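Wutier Extending Dining Table, Oak Finish
Visonell furniture, dining room range. Seats four closed, six extended.

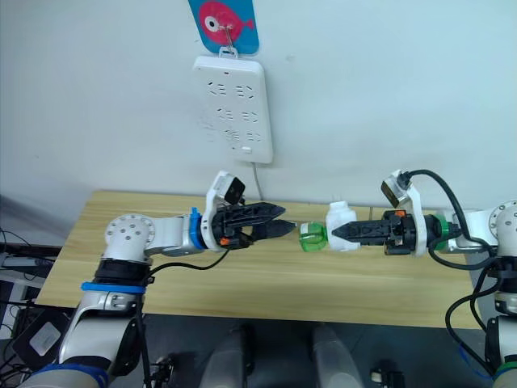

Product overview

The Wutier is a rectangular dining table with a single extension leaf stored under the top. Closed, it fits a kitchen or a small dining room. Open, it gives enough length for two extra chairs, one at each end or both along the same side if one end stays against a wall.

The top and leaf are oak veneer on a solid core, finished with a matt lacquer. The legs and the frame beneath the top are solid oak. Grain and colour differ from table to table, and the leaf will usually look a little lighter or darker than the rest of the top when the table is new. This evens out once the leaf has had the same amount of daylight, so it is worth leaving the table open for a few days every so often in the first year.

Price

Wutier table, oak finish: £1359
Wutier bench, oak finish: £299
Nasution dining chair: sold in pairs, see the Nasution page for colours and current price

VAT is included. Delivery is charged separately and is worked out from your postcode at checkout.

Size and weight

Length closed: 140 cm
Length open: 185 cm
Width: 85 cm
Height: 75 cm
Clearance under the frame: 63 cm
Weight: 48 kg
Packed in 3 cartons

Please check the clearance if you plan to use chairs with arms. The Nasution chair without arms goes fully under the table. The Nasution with arms goes under as far as the front of the armrest and then stops, so allow extra floor space behind it.

Opening and closing the table

The two halves of the top slide apart on metal runners. There is a catch underneath at each side. Release both, pull the ends evenly, then lift the leaf out of its storage slot and lay it across the gap. The leaf has wooden pegs along one edge which fit into holes in the top. Push the halves together until both catches click.

One person can do it, but two is easier on a carpet, where the legs tend to drag. Don't pull the table open by one end only. The runners can go out of line, and you will then have to close the top completely and start again.

Assembly

The top comes ready assembled with the runners and leaf in place. You need to fit the frame ends and the four legs. A hex key and all bolts are supplied. You will also want a blanket or a piece of clean carton to lay the top on while it is face down.

Fit all four legs loosely before tightening any of them. Turn the table over with two people, lifting it clear of the floor. Do not tip it on to its legs, as this puts the whole weight on two bolts.

Go over the bolts again after a month of use. Screw-in feet are fitted to each leg and can be adjusted by hand if your floor is uneven.

Cleaning and care

Wipe with a soft cloth and warm water with a little washing-up liquid, then dry the surface. Avoid cream cleaners, bleach and anything sold as a polish containing silicone, which leaves a film that is hard to remove and makes later repairs difficult.

Use mats under hot dishes and coasters under glasses. The lacquer will put up with a spill that is wiped up the same evening. It will not put up with a wet vase left standing over a weekend.

Keep the table away from radiators where you can. Very dry air may open a small gap at the join between the leaf and the top in winter. It normally closes again by May.

The Wutier bench

The bench has the same legs as the table on a smaller scale and slides fully underneath when the table is closed. It seats two adults or three small children. There is no back and no cushion, although the Nasution seat pad in the long size can be tied to it. The bench arrives in one carton and takes the same hex key as the table.

Delivery

Tables are sent from our Brarnivbridge warehouse and normally reach you within 14 days of ordering. The carrier will contact you to agree a day. Delivery is by two people to a ground-floor room of your choice. For upstairs rooms, please tell us when you order so that we can check the stairs with you. The largest carton holds the top, is 150 cm long and does not bend round tight corners.

Please look over the cartons before signing. If one is damaged, write this on the delivery note and send us a photograph, even if the contents look fine.

Returns

You can return an unassembled table in its original packaging within 14 days of delivery. Collection is charged at the same rate as delivery. If the fault is ours, we pay for the collection. Tables that have been assembled can be returned only if they are faulty.

See it in the showroom

The Wutier is on display at the Brarnivbridge showroom, ground floor, next to the sideboards. Both the table and the bench are set up and you are welcome to open and close the leaf yourself. The showroom stays open until 8 pm on Thursday. Veneer samples can be posted free of charge, one set per household.

Also in this range

Wutier sideboard, two doors
Wutier wall shelf
Nasution dining chair, with or without arms
Nasution seat pad, square and long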